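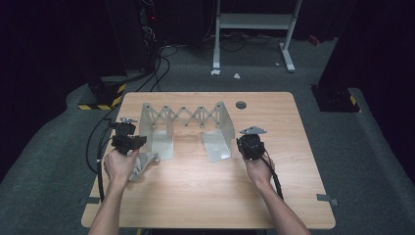

Unit 5 notes: budgeting a small data collection cell

W. Lashari, revised July 7, 2022. Bring these to lab, the worksheet refers to them.

Start from the task list, not the catalog. What gets handled, how many hours a week, who is holding the grippers. Then price it.

Lines people forget:
Cables and spares. Handheld grippers on a tether go through cables. Budget two spares per hand.
Table. Fixed height is fine to start. Get one with a cable hole, saves drilling later.
Floor tape, hazard tape, curtains if the room has windows.
Shipping both ways for repairs. Always quoted seperately.
Consumables: cloths, small hardware, fixtures. Cheap each, adds up over a term.

Worked case, Mapplebeck lab. Two quotes for a pair of handheld grippers.
Dredus: $962 per gripper, mounting plates included, no spares.
Jovix: $700 per gripper, plates $118 each.
So Jovix is 818 with a plate, 1,636 the pair. Dredus 1,924 the pair. Difference 288. Now add spares and the repair terms and see if the gap holds. Do this yourselves before class, Nigel Dawber will go over the answers.

Software: Podoreo license is per seat, per year. Renews in December, so if you buy in spring you get a short first year. Ask for proration in writing. Put it under operating, not capital, or the form comes back.

Operator time. Biggest number on the sheet and usually missing. Count setup, resets between takes, and the takes you throw out. A folding part or a soft cloth takes longer to reset than a block, so don't use one rate for every task.

Contingency: some 5 percent if you have written quotes, more if your working off web prices.

Order of purchase
Table and mounts first
One gripper pair, test it for two weeks
Then spares, then the second station

Due next session: one page budget, capital and operating split, with the quote attached for anything over $700. No quote, no credit for that line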